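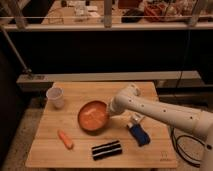 Cordero had two controllers to choose between and one gripper he trusted, and Clondgate wanted an answer before the lease ran out in December. He ran the Parnelex box in the mornings and the Boltar box after lunch. The task stayed the same for both. The arm started beside the orange bowl, went to the carrot at the front left of the table, and came back. The plastic cup stood in the back corner, and a run that touched it did not count.

Makori kept the sheet. By the second afternoon it had 46 runs on it.

"The Parnelex is slower," he said.

"It's smoother."

"They didn't ask for smooth."

Cordero went and got coffee. When he came back Makori had written "smoother" in the margin in pencil, with a question mark.

They had worked together at Buenaventura for six years, on bigger arms, and had not agreed about a controller in that time. Cordero listened to the joints. Makori read the numbers. Both of them had been wrong, and each kept track of when the other was.

"Move the bowl?" Makori asked.

"Leave it. I want to see how close it comes to the rim."

He put the speed at 70 percent and bent down until his eyes were level with the wood.
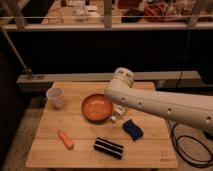

The Second Box

The Boltar finished first every time. It also stopped with a small knock that Cordero felt through the floor. He asked for ten more runs and Makori gave him ten more.

"You can't put a knock on the sheet," Makori said.

"Then add a column."

Makori looked at him for a while. He took the ruler out of the drawer and drew the line.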